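Small stuff in the hall drawer – do you fold, roll or give up?

kruppert_miltville
Posts: 153
Every December I pull everything out of our hall drawer and put it back in some kind of order, and every December it's a jumble again before the snow melts. Gloves are my downfall. Socks I can roll in my sleep, but the knit work gloves with the coated fingertips just spring open.

satish_g
Posts: 1231
Oh, I feel this one! I lay one glove on the other, fold the fingers down over the palm and tuck the whole thing into the ribbed cuff. The coated tips are stiff, so they'll poke out the top a bit, and I've made my peace with that.

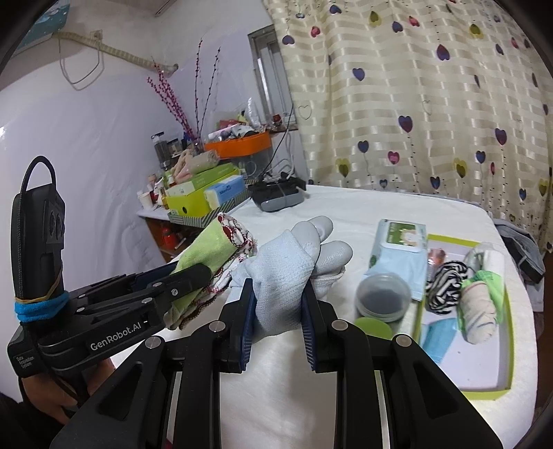

Then they go standing up in a shallow tray along with the rolled socks and cloths, and I can see what I've got without digging. I've done it this way for over 8 years, and my mother did it before me with shoebox lids.

lihua.ding
Posts: 351
Sorry Satish, I have to disagree about the cuff. It stretches! My husband's gloves got so baggy at the wrist that sawdust went straight in. Lay them flat in pairs and be done with it.

satish_g
Maybe if you pull it tight, Lihua – I only tuck the edge under loosely. But flat is fine if you've got the room, and we surely don't.

kruppert_miltville
Well, I tried both tonight while the soup was on. Tucked for mine, flat for the kids' mittens. Does anyone roll dish towels too, or is that asking for wrinkles?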